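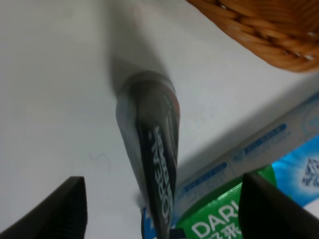

A day at the Flunden puzzle games fair

I went to Flunden on January 8, 2026, for the small fair of puzzle and learning games. It was my second time. The first time I understood very little, because my English was poor and most of the games had a lot of text. This year I could follow nearly everything, except one talk about save files.

The fair is in the old sports hall behind the bus station. The ticket was paid at the door and only by card, so please keep this in mind. I came at half past ten and the queue was already outside the building. According to the board at the entrance, 1,326 people had bought tickets in advance, and for a hall of this size that is a lot. After lunch it became easier to walk.

I went first to the stand of Gavby, a studio that makes only one game at a time. Their new one is called Twal. You are the keeper of a lift in a tall building, and you write short orders for the lift, such as "go up two floors" or "wait until the door is closed". In the beginning it is very easy. Then the people in the building start to want different things at the same moment, and your orders have to become cleverer. I played to the ninth level and was stuck there for a long time. The person at the stand did not help me, but she told me that my solution for level six was longer than it had to be. I went back and she was right. I had repeated the same four orders three times, and a loop was enough.

What I liked in Twal is that a mistake costs nothing. The lift stops, the line with the mistake becomes yellow, and you try again. What I liked less is the size of the letters. On the big screen they were fine, but on the small portable machine next to it I had to hold it close to my face. I said this and they wrote it down. The full game will have 150 levels, and it will be sold for Windows and Linux first. 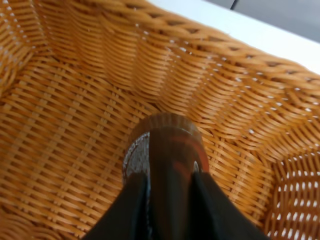 At twelve there was a talk in the side room about how to translate a game that teaches programming. This was the best hour of the day for me. The speaker showed that the commands themselves should stay in English, but every explanation should be in the language of the player. Their first game had 2,711 lines of text, and they had to translate many of them again after the jokes were changed. One man in the public asked if machine translation could do it. The answer was long and I would say it was half yes.

The room had too few chairs. I stood near the door and could not see the lower part of the slides.

In the afternoon I visited the stand of Roradstead, a shop which sells download keys and also some boxed games. They had a list of roughly 295 titles with lower prices during the fair. I bought two. One of the keys did not work the same evening, I wrote to them, and a new one came the next morning. Please check if the key is for your region before you pay, it is written in small letters under the price.

Food was soup, bread and cakes. The soup was finished at one o'clock.

For people who want to go next January: the last bus leaves Flunden at 18.40, and the fair closes at 18.30. I left at six and missed the prize for the best student game, which I read later went to a game about sorting letters in a post office. There is a demo of it on the website of the fair, and it runs in the browser. I have finished the first part of it and the second is quite hard.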